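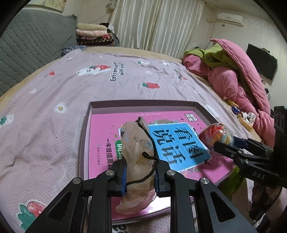

Photo: Mernby Neighborhood Pages

The box came out flat on the bed, the way she does it every time. She packs gift boxes for children in their first years of school, and she has been doing it from her bedroom in Mernby for two years. By her own records she has sent out 2,556 of them under the name Pal.

"I tried the kitchen table," she says. "Everything rolls off a table. On a bed it stays where you drop it, and I can spread out as far as I want."

A box starts with a book. In the ones we talked about, it is a pink Chinese workbook, part of a group she buys for families who want their kids to keep up the language at home. One has the title 看图说话, which means looking at pictures and talking about them, and is meant for first grade. Another is 说话写话, for speaking and writing. The book goes in first because it is the biggest thing and it lies flat.

"If the book goes in last it bends," she says. "I had a whole July of bent corners before I worked that out. People were nice about it, but I sent replacements and I paid for the postage."

After the book come the small things: snacks in their own wrappers, candy, a ball, sometimes something soft or knitted. She keeps the little bags closed with thin black cord. She used to use tape and gave it up.

"Kids tear at tape and then the bag is ruined. With a cord they can open it, look in, and close it again. My own two keep the bags for months - hair clips, erasers, whatever."

She does not follow a set list. Each family fills in a short form when they order, and the only question that matters much to her is what the child can't eat. The rest she decides with the box in front of her.

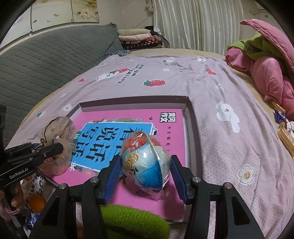
The ball is a late addition. A mother in Nundach wrote to say her son had gone straight past the book and was asking what else there was, so she started adding something he could play with first. She was against it to begin with.

"I thought, then he'll never open the book. But the mother said he sat down with it after supper. So now there's usually something round in there. It takes up a lot of room, that's the trouble."

Room is the main limit. The boxes are shallow, and a deeper one would move her into the next postage rate. She orders the boxes 200 at a time from a supplier in Watus and stores them behind the bedroom door. Anything that stands up too high comes out again and goes in the pile for the next order.

I asked whether she would ever rent a space. She has looked at one, a back room over a dry cleaner, and decided against it.

"I'd have to buy a table," she says. "And I pack at night mostly, after the kids are asleep. I don't want to be driving anywhere at that hour."

She is taking orders for the spring term now. Second grade boxes will be added if the books arrive in time.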